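Thursday, late

Quick one tonight, eyes going. Spent the whole afternoon on the Getstead rules and I still don't have page one right. Page one! Got through the stuff everybody agrees on before lunch (hair, sleeves, where to stand) and then sat there.

The sticking point is when an episode counts. The old Clurnumis sheet says "successful pick" and leaves it at that. So one person passes a pick if the food leaves the plate, the next wants it carried and set down, and the third fails it if a crumb comes off. All 1288 episodes from March were graded that way, by whoever was on shift. I pulled 50 at random and regraded them with my draft. 7 flipped. That's too many, and I was being generous.

So, wording as of tonight - a pick counts when the item is up, held, and put down where the task card says, in one piece. Crumbs ok. If it tears, it's a fail, and you write "torn" in the notes. You do not redo it and keep only the good one. I put that line in twice and I'm leaving it in twice.
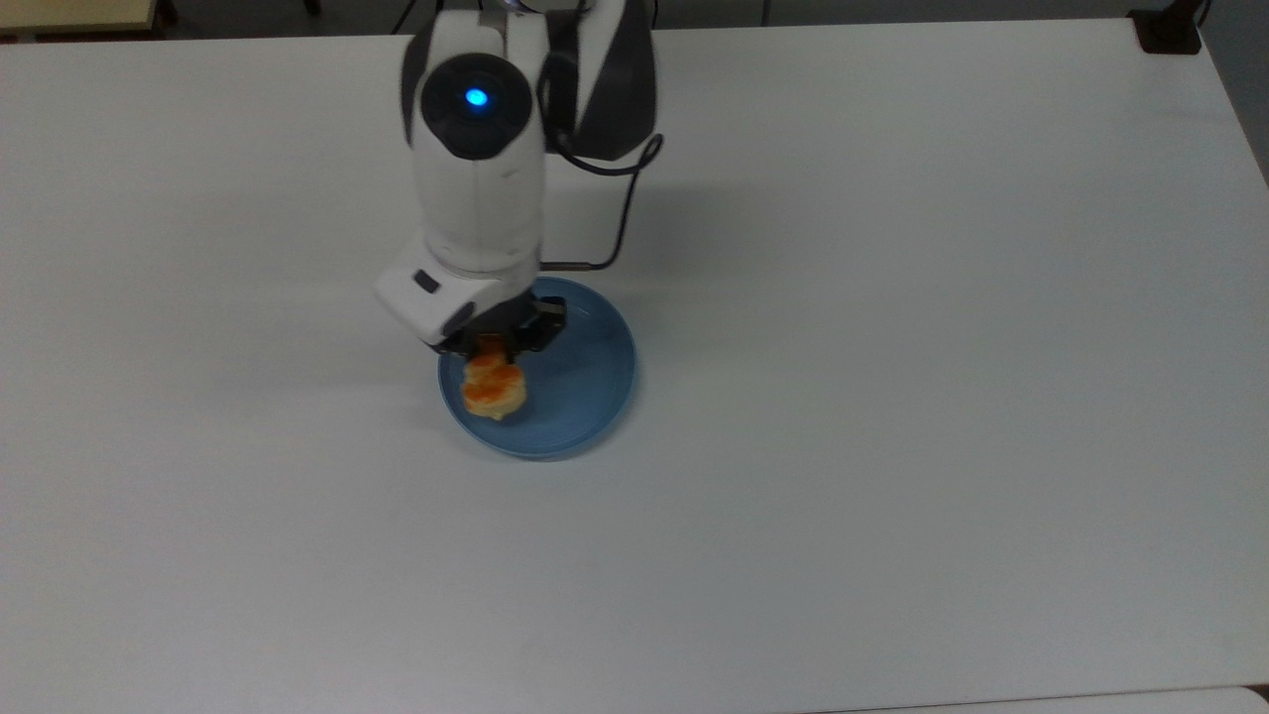
Fingers down at the food, blue plate. Bare table to the right, how I want it.

Table rule next. Nothing on the work surface that isn't on the task card. No mugs, no phones, no spare plates "just for a second". Abella wanted an exception for wipes and I said put them on the shelf, it's one step. Clamps and brackets along the edge are fine, they're setup, but cables have to be checked before the arm moves. Slack enough to reach, not so much that it drags in a dish. I need a better way to say that. A number would be good. Don't have one.

Food rule is the one I'll get yelled at for. Anything that has been in the gripper goes in the bin, at the end, no matter how good it looks. Fingers wiped between items and washed between sesions. Irero's draft says "cleaned regularly" and I crossed it out so hard the pen went thru. Regularly is how you end up with nothing getting cleaned at all.

Also, 2 people on shift whenever the arm is live, one with a hand near the stop. Was in the old sheet, got lost somewhere, it's back.

Still to do - gripper force limits for soft items, who signs off a shift, and what to do with the March grades. Regrade all of it or mark it old and leave it? I lean regrade. Can't face it this week.

Forgot to eat dinner while writing about food all day. Toast, then bed. Print the draft in the morning before the meeting, single sided so they can scribble on the backs.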